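Home / Services / Reading Room / About Us

ABOUT RAMBRIDGE

Rambridge tests trading systems for people who are thinking of buying one. You send us the rules, the sales page and whatever track record came with it. We rebuild the thing from scratch, run it against price data the seller didn't choose, and write you a report in plain English. Most of the reports are disappointing to read. We would be suspicious of ourselves if they weren't.

We don't sell signals. We don't manage money, we don't run a chat room, and we take no commission from brokers or course sellers. A few have offered. One offered twice, the second time with a bigger number and a nicer letter, which told us plenty about the product.

How it started

The firm was set up by Balakrishnan Bangera after he paid for a system called Golton. The sales page showed an equity curve going up like a staircase. He traded it for a spring and a summer and stopped in August, down far more than the worst loss the page had admitted to. When he rebuilt the rules at home he found that the curve left out the spread, assumed every order filled at the exact price wanted, and began on the day after a crash. None of that was hidden, exactly. It was in the small print, in gray.

He wrote up what he found and put it online. People wrote in asking him to look at theirs. After a while he began charging for it, and here we are.
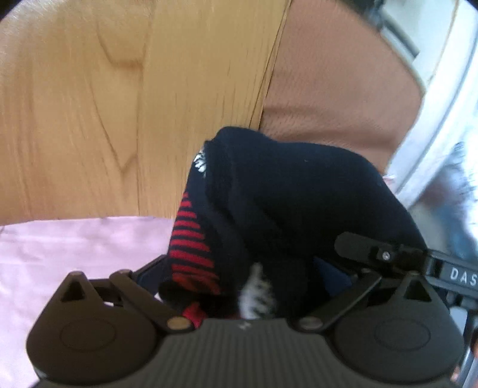 A track record is the last part of a system we look at, and this annoys some clients. They want to know about the returns. We want to know what makes it enter, what makes it exit, and what happens when both rules fire on the same bar. Look at the left arm of the gripper: there is a round brass-colored pin where it joins the body, and you know at once what that arm turns on. We want to be able to point at a trading rule the same way. If the seller can't tell us what the exit hangs on, we say so on page one of the report, and the returns go in the back.

What you get

A standard review covers 7 markets, including at least one the system was never meant for. If it claims to be a trend follower and only works on one currency pair, you should know that before you pay.

We ask for a minimum of 200 trades. Fewer than that and we will still look at the rules, but we won't put a number on the results, however nicely you ask. We once got a record with 101 trades in it and a note saying the rest were "similar." We sent it back.

Costs are added at what a small account really pays. Slippage is added on top. We also shuffle the order of the trades and show you the bad versions, including the ones where the account is gone before the good stretch arrives. Some clients skip those pages. Please don't.

You also get the worksheets. Check our math. We have made mistakes before -- the first Bundcombe report had a rollover error in it, a reader caught it, and the corrected version is in the Reading Room with the old one beside it.

The Tseng filter

Clients ask about this because it gets mentioned on forums. It's our own name for a simple check: take the system's entries, throw away its exits, and replace them with a plain time limit. Then do it the other way around with random entries. If the results barely change, the clever part you were about to pay for may not be doing any work.

It is a rough test. It has been oversold by people who aren't us, and a system can fail it and still be worth trading. We include it because it is cheap to run and hard to dress up.

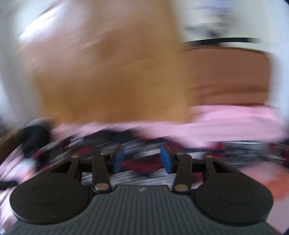 What we can't tell you

Whether the system will make money next year. We have now reviewed over 2,000 sets of rules and we still don't know which of the decent ones will hold up. Anybody who says they do is selling something, and you might want to send that to us too.

We also can't tell you if you'll follow it. Plenty of sound rules get dropped after a bad month, and no report of ours will fix that.

Getting in touch

Use the form on the Contact page. Attach the rules as a text file if you can; screenshots slow us down. New reviews are assigned every Thursday, and if we think yours isn't worth the fee we'll tell you before you pay it.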